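Porero Mill, open day, 10th July

I went up to Porero for the open day with Noman Mengal, who drove. The mill is on the Plovura, a small river that you cross twice on the way in from Skukero, and the signs only start at the second bridge. Parking is in a hay field. We were asked to leave the car facing the gate.

The oldest part of the building has 1713 cut over the door. The rest has been added to or rebuilt since, and the guide was clear that very little of the machinery is of that age. The waterwheel is iron, breast-shot, and was put in when the old timber one rotted. Two pairs of stones are left on the stone floor. Only one pair is dressed and working. The other has its casing off so that visitors can look at the furrows, and this was the best thing on the tour for me, having read about stone dressing for years without following a word of it. The furrows are deeper on one side and slope up to nothing on the other, so that as the runner stone passes over the bed stone the edges cross like scissors. I had always pictured them as plain grooves.

The tour starts at the bottom, in the pit, where it is loud and you get spray on your glasses. You then go up one floor at a time, which means you see the process backwards, with the flour coming out before you have seen the grain go in. I would have preferred to start at the top. The guide said the stairs only allow people to go one way at a time and they had tried it the other way round and had people meeting on the ladder.

They grind wheat and rye, and a little maize in the autumn. The wheat comes from two farms on the Skukero side. Last year they made 3000 kilos of flour, nearly all of it sold at the door or to a bakery called Bhutto in the town. It isn't enough to live on, and the family has other work. The grain is cleaned on the top floor in a wooden separator with sieves that shake from side to side. This had been repaired with what looked like bits of a bed. Below it is the bin, then the hopper, then the shoe, which is the tray that jogs the grain into the eye of the stone. The jogging is done by an iron spindle called the damsel. There is a cord to set the angle of the shoe, running down to the miller on the floor below, and the guide let a boy in our group work it. You could hear the stones change note when he let more grain in.

There was a break halfway through, which we took in the kitchen. Tea, coffee, water, and toast made from the mill's own bread if you wanted it. 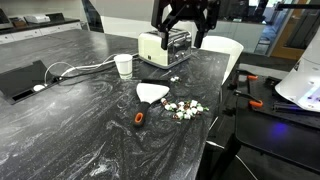

The bread was a plain wheat loaf and a darker one with rye in it. I liked the wheat one better. The rye was sour and quite dense, and Noman had most of mine. Both are made with the stoneground flour as it comes, with none of the bran sifted out, and they don't rise much. The crumb was damp in a good way and it kept well, going by the half loaf I brought home, which was still fine for sandwiches four days later.

There was a talk over the tea, on water rights. It was longer than it needed to be but I learned something. The mill is allowed to take water only when the river is above a mark on the weir, and there is an iron plate set in the stone to show where that is. In a dry summer they may not grind at all between June and September. The sluice is closed by hand. A fish pass was built alongside the weir a few years ago and the mill loses some head to it, so the wheel turns a bit slower than it used to. I asked whether that matters for the flour and was told slow is good, since the stones run cooler.

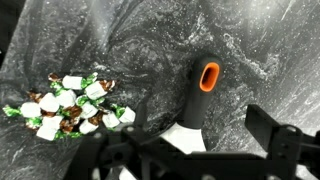

Pantelis Makris disagreed with this and said so at the table. In his view the stones were running too slowly for rye, which smears when it isn't thrown out to the rim fast enough, and he would sooner see it left for the winter, when the river is high. The guide agreed that the December rye was better than the summer rye. They went on for a while about moisture in the grain and I lost the thread, but there was no bad feeling about it and they carried on down the stairs together afterwards, still talking.

The second half was outside. You walk up the leat to the weir, along a path that is level but narrow, with a drop to the river on one side. There are 131 steps down from the weir to the lower meadow if you want to do the full circuit. Noman has a bad knee and went back the way we came. I did the steps. They are uneven, and the handrail stops before the bottom. The meadow was full of meadowsweet and there is a good view of the wheel from there, much better than from the mill yard, where the fence gets in the way.

What I had not understood before is how much work the leat is. It silts up, and it has to be dug out by hand every spring, as a machine can't get along the path. The banks are held with willow stakes, and where the stakes have taken root they have to be cut back or the roots go through the lining. There was one leak while we were there, a wet patch below the path with rushes growing in it. Clay is packed into these from the water side.

I went back to the kitchen to find Noman before we left.
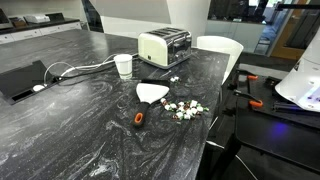 We bought flour from the table in the yard. It comes in paper bags, wheat or rye, and the wheat is cheaper than I expected. Take cash, as the card reader would not pick up a signal in the valley. They also had small bags of bran for hens, and some old mill bills for sale, the steel chisels used for dressing the stones. I held one and put it back.

Some practical points. Allow two hours, or a bit more with the walk. The lower floor is wet, so wear proper shoes. The ladder to the top floor is steep and you go down it backwards. Dogs can come on the leat path but they aren't let in the mill. The toilet is across the yard. The road from Skukero has a new surface as far as the first bridge and is rough after that.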